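Reusing Objects in a Shared Guest House
Project report, second term, Interior and Accommodation Studies
Submitted Feb 1, 2019

1. Why we chose this subject

Our group of four students wanted to study how a small guest house can be furnished with things that already exist. The house is called Moreira and it is in Aslow, ten minutes on foot from the school. It was opened in July with a budget of 2,000 pounds for all furniture and decoration, and this is very little for a house where 16 guests can sleep.

We asked two questions. Where do guests put their belongings when they arrive, and does the furniture help them or disturb them? At first we wanted to study the kitchen also, but there was not enough time.

2. How we worked

We visited the house on five afternoons. We made a plan of each room on squared paper and wrote down where bags, coats and small things were placed. The guests received a short form with four questions. We did not ask for their names. Some forms came back empty, and one came back with a shopping list on it, so our material is smaller than we hoped.

For the prices we used the receipts of the house. The most expensive single purchase was the bath, 900 pounds with delivery from Jilness, a shop for second-hand bathroom furniture. The low tables came from a school which was closing and did not cost anything.

3. The room with the brick wall

This is the room we studied most. The bath is freestanding and oval, with a white rim and a dark green outside, and it is pushed against the brown brick wall. Some bricks are set back, so the wall has a pattern of small dark holes. We like this wall very much – it needs no pictures.

Next to the bath is a low table with a red cloth. It has no fixed purpose on the plan of the house, but on our visits it was the place where bags were put down. A large backpack can lie flat on it and there is still a little space for small objects, for example a soft toy or a phone.
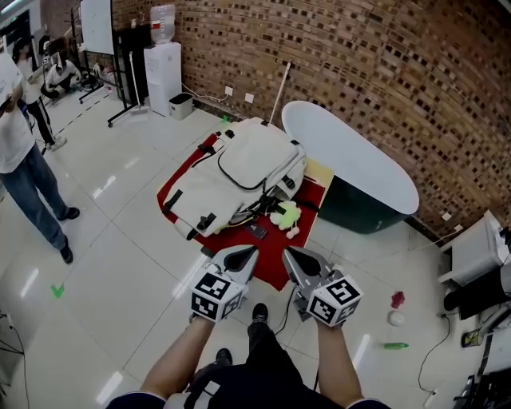

One guest wrote on the form that a bag should never be so near to a bath, and that she would prefer a hook on the other side of the room. Water goes further than you think, she added, and a cloth stays damp until the next day.

We discussed this answer for a long time. The table is comfortable because it is low: a heavy bag does not have to be lifted high. But the guest is right that cloth and water are not good neighbours. The sockets in the lower part of the wall are also a point to think about, and we advised the owner to ask an electrician about them.

4. What we propose

We propose to keep the table and to move it to the window side. The red cloth can be changed for a cover which is easy to wipe. For coats and light bags we drew a rail with hooks, and the workshop Rateston gave us a price of 200 pounds for the rail, with fitting. The owner found this too much, so we made a second drawing with a shorter rail.

5. Difficulties

Measuring the brick wall took a whole afternoon, as our first plan was wrong by roughly a hand's width. We also learned that our question "Is the furniture practical?" was too general. Most guests wrote only "yes". Next time we would ask where they put their bag first, and why.

The drawings of both rails and the plan of the room are in the appendix.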